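Budgeting for a second two-arm cell — what am I missing?
Posted in July by Leidy Restrepo
Print this page | E-mail this thread

lrestrepo
We pack snack baskets for gift orders and I've been asked to put together a number for a second two-arm table. The quote from Ruddock covers the arms, the frame and a wood top. Grippers are included. What it does not cover is everything else, and the sales guy got vague when I asked what "everything else" usually costs. He kept steering me back to the Trillik software bundle, which renews every year and which I can't get a straight description of.

My boss thinks the table is the budget. I don't. Before I argue with him I'd like to hear from people who have paid for one of these.

tapeandshims
You're right and your boss is wrong. Our first invoice looked fine, and then came 2 more months of small ones. Spare fingers, spare servos, cables, clamps, a desk and a PC to run it. Put a spares line in now, because purchasing will not give you one later.

Also, what are you picking? If it's boxes, fine. If it's bags, I'd want to see it work on YOUR bags before I signed anything.

lrestrepo
Bags. Small red ones, shiny wrappers, going from the tabletop into a teal plastic basket. They land every which way, face up, face down, on top of each other.

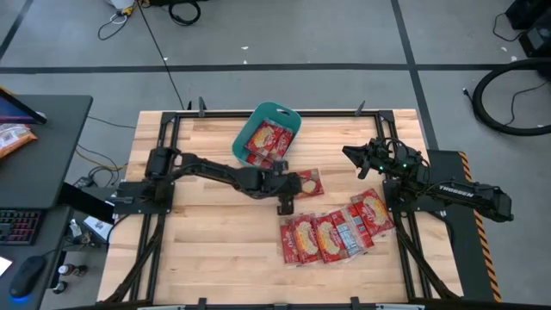

The vendor's demo used the same item laid out in a neat grid with gaps between, so I don't trust the rate they quoted. They say 333 baskets a shift. I asked what happens when the bags overlap and got a link to a brochure.

mbolt_7
Overlap is a solved problem if you buy decent cameras. I think people on this board enjoy being gloomy. We run the Drirnus package on pouches and it's been fine. Spend the money on vision and skip the second arm.

tapeandshims
"Fine" at what rate? And who is standing next to it when it drops one?

mbolt_7
One operator, and she covers the next station too. I'm not claiming it's magic. I'm saying the second arm is where the money goes and most pick-to-basket work doesn't need it.

lrestrepo
I've wondered about that. The pitch for two arms is that one holds the basket steady while the other loads. Maybe. I could also screw a stop to the table for the price of lunch.

oldconveyorguy
Do the stop first. Then ask for a paid trial with your own product in it, all mixed up, a full week, with their people not allowed to touch it. Todach did that for us and we ended up not buying. Cheapest money we spent that year.

And get the cable routing and floor space quoted. We paid $1,616 to an electrician for drops that weren't on anyone's drawing.

mbolt_7
A paid trial for a table this size is overkill. By the time you've argued over terms you could have bought the thing and learned more.

oldconveyorguy
Learned it with her budget, you mean.

lrestrepo
OK. I'm asking for one arm and two arms as separate lines, spares and electrical broken out, and a trial price. If Ruddock won't price the trial I'll take that as my answer on the 333. Will post what comes back.

tapeandshims
Ask what the software costs in year 2 as well. Get it in writing.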